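*Notas para la charla. Versión del 20 de abril de 2021. Dura 35 minutos si no me enrollo con lo de los cables.*

## Arranque (sin diapositiva)

- Saludar. Esperar a que la gente del fondo encuentre silla.
- Pregunta a mano alzada: ¿quién tiene en casa un cajón que no se abre del todo? Dejar que se miren entre ellos.
- Presentarme rápido. Llevo años ordenando casas ajenas y en la mía hay una puerta que no enseño a las visitas. Decirlo pronto, que si no lo cuenta Rehema en el turno de preguntas.
- Título de la charla: «Por si acaso». Es la frase que más he oído trabajando, por delante de «buenos días».

## El inventario de Lornano

- Contar el caso del piso de Lornano. Dos personas, tres habitaciones, un trastero al que se entraba de lado.
- El encargo era «dar una vuelta a los armarios». Al abrir el primero salieron 287 bolsas de tela, todas de congresos. (Pausa. Alguien en la sala llevará una colgada.)
- El dueño defendió cada bolsa como si fuera de la familia. Se quedó con la de unas jornadas de riego a las que no fue.
- Idea que quiero dejar: la gente guarda el objeto y además la versión de sí misma que lo iba a usar. La yogurtera es una señora que desayuna sentada. El banco de abdominales, mejor no entrar.
- No citar estudios. La última vez cité uno de memoria y había en la sala una persona que lo había leído.

## Las categorías mienten

- Etiqueta más frecuente en las cajas que abro: VARIOS. Segunda: VARIOS 2.
- Leer despacio la lista del trastero, con voz de notario: cargadores sin móvil, móviles sin cargador, llaves de una casa vendida, un mando que no manda nada.
- Ieva Sepp, que compartió encargos conmigo dos temporadas, clasificaba por culpa: regalos feos, cosas caras, cosas de muertos. Funcionaba mejor que mi sistema por colores y me costó reconocérselo. Sigue siendo difícil, así que esta parte la digo deprisa.
- Aquí entra lo de los cables. TRES MINUTOS. Mirar el reloj.
 - El cable gris que no es de nada.
 - El euroconector de herencia.
 - La mudanza en la que el camión llevaba una caja de cables y los cables de atar la caja.
- Si se ríen con el euroconector, seguir. Si no se ríen, son jóvenes; saltar a la compra de cajas.

## Comprar cajas no es ordenar

- Confesión de gremio: el primer impulso de quien quiere tirar cosas es comprar más cosas donde meterlas.
- El matrimonio Kazlauskienė me recibió con 200 euros en organizadores nuevos, sin desembalar. Hubo que buscarles sitio a los organizadores. Acabaron en el trastero, organizados.
- Catálogo de Womness: tienen un separador para los separadores. Enseñar la página si el cable del proyector llega. (Sí, otra vez los cables.)
- Los recipientes transparentes tienen buena prensa porque «se ve lo que hay». A los dos meses se ve, efectivamente, y nadie mira. La tapa ayuda mucho a no mirar.
- Mi regla para clientes: la caja se compra al final y con el metro en la mano. A mí me sale una vez de cada tres.

## El objeto que se queda fuera

- Bajar el ritmo. Es la parte que más me gusta y la que peor me sale.
- En toda casa recién ordenada queda una cosa suelta. Cabe en cualquier sitio y no pertenece a ninguno. Un botón, una rueda pequeña, un trozo de algo que debía de ser importante para el conjunto.
- Pasar la foto y callarse. Contar hasta cinco por dentro. 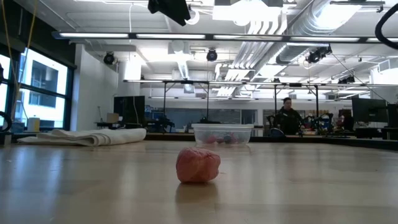

## Qué hacer con lo suelto

- Primera opción, la mía de los comienzos: meterlo en la caja más cercana y cerrar. Rápida, cobarde, muy recomendable antes de una cena.
- Segunda: un cuenco en la entrada. Advertir de que el cuenco crece. Conocí uno en Vetier que había pasado a sopera.
- Tercera: dejarlo a la vista hasta que alguien de la casa se canse y decida. En casa de Rehema Muriithi, un tapón sin botella estuvo casi 3 semanas en la repisa del baño. Lo tiró su madre, de visita, en cuatro segundos y sin charla previa.
- Preguntar a la sala qué haría. Aceptar dos respuestas, no más, que en la última sesión una señora se trajo el tapón.

## Cierre y preguntas

- Deberes: un cajón, uno solo, antes de que acabe mayo. El de las pilas no, que es de nivel avanzado.
- Preguntas que van a caer:
 - *¿Y los libros?* De los libros no hablo en público. Remitir al café.
 - *¿Y si mi pareja guarda todo?* Responder que no hago mediación. Sonreír a la pareja, que suele estar al lado.
 - *¿Lo de doblar las camisetas en vertical?* Que lo hagan si les divierte. Yo las apilo.
- Agradecer a la organización, recordar que hay hoja de firmas a la salida.
- Recoger el adaptador del proyector, que el mío se quedó en la sala anterior. Está en la bolsa azul, o en la otra.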